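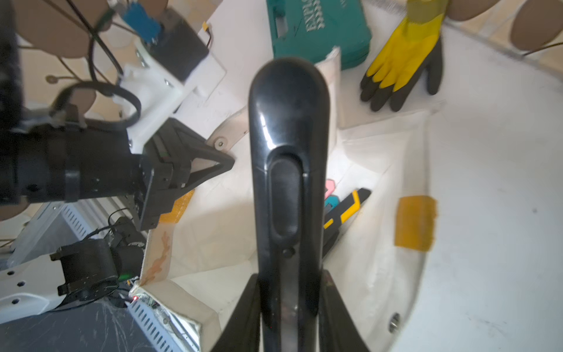 Buttons (clothing)

A button is a small fastener that joins two pieces of cloth, usually by slipping through a slit or a loop. I've kept this entry going for years now, and it still gets longer every time I open my sewing box!

Parts and types

Most shirt buttons are the flat kind with two or four holes. You sew straight through them, and if the cloth is thick you leave a bit of slack and wind the thread underneath to make a little stem. Shank buttons have a loop on the back instead, so the thread never shows from the front (lovely on coats, annoying under an iron). Then there are covered buttons, toggles, and studs, which I'd call cousins.

Materials

Shell, horn, bone, wood, glass, brass, and plastic have all been used. Shell feels cold against your lip and plastic doesn't, which is how I sort mixed jars at flea markets — people do stare. Corozo, the hard seed of a South American palm, takes dye beautifully and was hugely popular before plastic got cheap.

Sizes

Button sizes are given in lignes, and there are 40 of them to the inch. A regular dress shirt front takes an 18, and the collar points take something smaller. I still have to look up coats.

Buttonholes

Buttons were around as ornaments long before anybody in Europe was cutting neat, stitched holes for them. Those spread in the Middle Ages, and clothes got a lot tighter after that. A vertical hole suits a shirt placket, while a horizontal one holds better under strain, so you'll often find one at the collar.

Collecting

My favorite collection belongs to Jozefína Zelenák of Drellard, who had 2,659 buttons on cards when I last updated this page on 27 February 2021. Of those, 88 are black glass, and she'll happily show you every one. The Omwood button fair is held each October, and I've come home from it with far too many tins.

See also: hook and eye, snap fastener, zipper, frog (fastening)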